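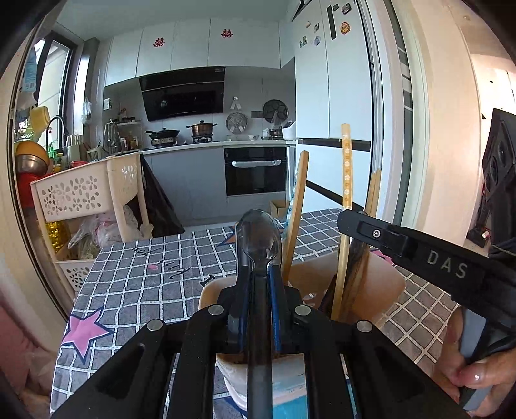
Step 1: Empty the holder first

Tip everything out onto the table. Yes, all of it! I used to try to sort my utensils while they were still standing in the cup and all I ever did was rearrange the same mess. Lay it out on the tablecloth so you can see every handle from end to end. In my house that means spoons, spatulas, chopsticks, and a few sticks I couldn't have told you the purpose of.

While the holder is empty, turn it over and knock it against your palm over the sink. Crumbs, rice, a twist tie, you name it. Mine is just a beige plastic one and it cleans up with dish soap and an old toothbrush. Let it dry upside down for an hour before anything goes back in. I skipped that once in July and ended up with a funky smell and a ring of gray gunk at the bottom, so now I do it in the morning and put things back after lunch.

Step 2: Pull out the plastic

I like plastic spoons for nonstick pans, but they don't last forever. Run your thumb around the edge of the bowl. If it feels rough or fuzzy, or you can see a melted spot, let it go. My Killov spoon went this way (I left it leaning on a hot wok, my own fault) and I replaced it with a Givetti one with a longer handle that I like a lot better.

A good plastic spoon gets a quick wash in warm water and goes to one side. I keep plastic and wood in separate piles until the very end.

Step 3: Check the wood

Wooden spatulas and chopsticks need a closer look. Bend each one gently and listen. A little give is fine, a cracking sound means trash. Look down at the tips too, since that's where they get dark and soft if they've been standing in water.

If the wood is just dry and fuzzy, sand it with 244 grit paper... kidding, I had to look at the pack again, it's 240. The 244 was the page number in my old homemaking book where I first read about this! A minute of sanding per piece is plenty. Wipe off the dust, rub in some food-safe mineral oil with a paper towel, leave it 5 minutes, and wipe off whatever hasn't soaked in.

Pretty chopsticks with painted flowers or patterns get different treatment. Don't sand those and don't soak them. Damp cloth, mild soap, dry right away.

Step 4: Decide what lives on the table

I eat and prep at the same table, so I keep one cup of things there and the rest goes in a drawer by the stove. My rule is that if I haven't picked it up in a week it goes in the drawer. I'm pretty strict about this for the first few days and then less so - the cup fills back up by itself, I swear.

Step 5: Put it back tall to short

Long stuff goes in the back, short stuff in front, working ends up. Leave enough room to get two fingers in between the handles. If you have to tug, take one out.

A heavy spoon can tip a light plastic cup. I put a flat stone from the garden store on Brerport Road in the bottom of mine, but a handful of dry beans in a zip bag works too.

Keeping it up

I wipe the holder out every other week and oil the wood when it starts to look pale. The oil is Khurana brand, and one small bottle has lasted me ages. Next I want to tackle the plastic bags, which have taken over a whole rack, so if you have a folding method that doesn't take all evening, leave it in the comments!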